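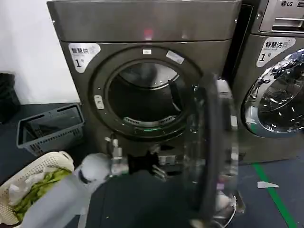 Door again. Nimal had it open and the arm parked and he was already swearing at the wrist.

"It's the cable," he said. "Always the cable."

"You said gripper last time."

"Last time it was the gripper."

Elie sat on an upturned crate with the laptop on her knees. Fault 97. Same as before lunch, same as all of December. Reach in, drum clear, pull back, and then the wrist would just stop. Lights on. Not moving. Like it had thought of something.

"Jog it," he said.

She jogged it. Slow, two degrees, two more. He had his ear practically on the joint. The dryer door swung a bit and he shoved it back with his hip.

"There. Hear that?"

"No."

"Tick. Like a fingernail."

She leaned in. Nothing. The fan in the laptop, a truck outside. Then yes, tiny, when the wrist came past level. Tick.

"Bivov said they replaced the bearing," she said.

"Bivov said." He held out a hand. "Hex key. No, the small one. The smaller one."

Cover off. Two screws, one stripped, of course. He dug in with a flashlight in his teeth and talked around it so she only got half. Something something connector. Something Kamrul, something idiot.

"What about Kamrul?"

He spat the flashlight out. "He zip tied it to the wrong side. Look. Every time it rolls it pulls the plug. More than 50 loads a day, pull pull pull."

"So it's not the bearing."

"It was never the bearing."

She thought about the invoice. 223 dollars for a bearing. She decided not to bring it up untill he'd eaten.

He snipped the tie, fed the cable round the back, left it a finger of slack. Pushed the plug home and it clicked, a good fat click. New tie, loose. Then the cover, minus one screw.

"You're leaving that out?"

"Write it down. I'll bring one tomorow."

She wrote it on her hand.

"Home it first," he said. "Then the reach. Half speed. No, quarter."

Her thumb was on the stop the whole way. Forearm up, elbow, wrist coming round past level. They both held still for the tick.

"Again," Nimal said.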